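Home Maps Visits Shop Contact

I'd been promising myself a trip to the Tredeo map works in Hestport for ages, and in November they finally had an open day on a Friday when I wasn't working. So off I went, flask in the bag, on the slowest train on the coast. Doors opened at ten and I was there at twenty to, stamping my feet with a handful of other early birds.

If you walk at all in the north you've probably owned a Tredeo map. They're the ones with the soft grey hills and the lettering that looks as if someone cared about it. The works is an old brick building behind the harbour, with the drawing office upstairs and the printing and folding down below. Entry was free, tea was 38 pence (I have no idea how they settled on that) and you were given a paper badge and put into a group.

Ours was led by Américo Neves, who has been drawing hills there for longer than he'd admit to. He was great! He had the new Staltness sheet up on his screen and let us watch him move place names about. There are 388 names on that one sheet, and every single one has to sit somewhere it doesn't cover a footpath or a stream. He spent a good five minutes nudging one farm name a hair to the left, then back again, and asked us which we liked. We were split. He went with the left. 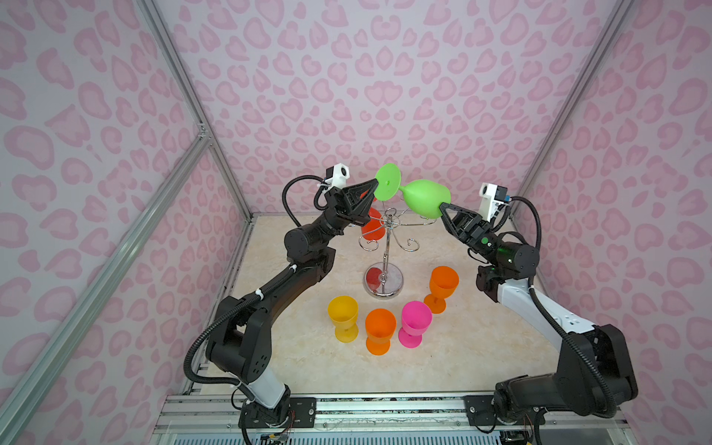
Colour was the part I'd really come for. Tredeo mix a few of their own inks, and Américo had laid proofs of the Staltness sheet along a bench so we could argue about the woodland. The first proof was far too strong, the same sort of bright lime as a plastic goblet, and the whole valley looked like a golf course. By the fourth they'd got it down to a mossy green that lets the contour lines show through. I liked the third best and said so - a man from the walking club said I was wrong, and we had a lovely time disagreeing about it all the way down the stairs.

Downstairs is noisy and smells wonderful. They were running a town plan of Gouveia, a small job of 600 copies for a guidebook shop, and you could pick up the spoiled sheets from a box by the door. I took two. One has the blue plate slipped sideways so the river runs straight through the church, and it's going up in my hallway.

Then the folding. I thought I could fold a map. I can't. They do the short runs by hand, and the woman showing us did one while chatting over her shoulder, then handed me a flat sheet to try. Mine came out with the cover on the inside. She took it off me very kindly and put it under the bench.

Last stop was the cupboard where they keep the old sheets, and I could have stayed in there all day. The earliest Hestport map is sheet 61, which makes no sense as a first number, and Américo says the notebook that might explain it went missing years ago. It shows the harbour before the second pier, with soundings in tiny slanting figures and a rope walk where the car park is now.

I came away with a Staltness on the old printing (half price, as the new one's due) and a set of postcards. Wear flat shoes if you go, the stairs are steep, and get your tea before the second tour comes down or you'll be queuing. They're hoping to open again in spring and I've put my name on the list.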